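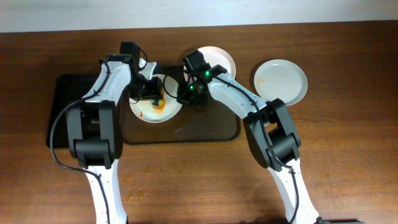
Tips for a Two-Arm Table Build, Mostly Learned at the Dish End

Dindo Aquino and I have been building up a pair of robot arms in the back half of the Enon workshop since April, and by now we have a shoebox full of sticky notes with little reminders on them. Vega Vidal asked me to type the notes up so she could read them (my handwriting is a trial, I know), and I thought I might as well put them where the rest of you can use them too. They're in no special order, and some of them are as much about housekeeping as they are about robots.

Give the cables more slack than looks right

Our first try had the cables tied down snug along the arms, and oh, it looked so tidy! Then the elbow bent all the way and tugged a plug halfway out of its socket. Now the thick black cable on the left arm swings way out to the side in a big lazy arc, over the black bin, and comes back in under the joint. It isn't pretty, but the arm can go where it likes. Before you tie anything, move each joint by hand, power off, as far as it will go in both directions, and only then put your first strap on. I like the soft hook-and-loop kind, because you will be undoing it again before supper.

The thin wires near the gripper are another story. A small loop is fine, but a loop that hangs over a plate will sooner or later find the plate. I still need to take one in on the right arm, and I've been saying so for two weeks.

Put a tray under the messy work

A flat dark tray with rounded corners lives in the middle of our table, and the plate being worked on sits on top of it. It catches a good deal of whatever drips. It doesn't catch everything, mind you, and we still get droplets on the bare wood down by the left arm, so keep an old towel within reach and wipe as you go. Water left standing on a wooden top will raise the grain, and then you'll be sanding around two bolted-down robots, which I don't recommend to anyone.

Practice on real leftovers

Clean plates teach you very little. We use a smear of something orange, a bit of something green, whatever is around, and we put it on pale plates where it shows up well. Dindo is partial to mustard. Let it sit 10 minutes if you want it easy and overnight if you want to be humbled.

Keep the spare plates out of the elbows' way

It's natural to park the next plate wherever there's room, and then an elbow comes down right over it. Run your whole motion once with nothing breakable out, watch where the joints travel as well as the grippers, and mark the safe spots with painter's tape. Thrift store plates are your friend during this stage. So is a broom.

Wipe down the arms, too

White covers show every speck. A barely damp cloth does the job, wrung out hard, with the power off at the wall. Stay clear of the seams and the joint housings, and never spray anything straight at the arm. Spray the cloth, over the sink, and walk it back.

Label both ends of every cable, and please do it before you unplug the first one. Vega uses a paint pen, I use tape flags, and either one will save you an evening.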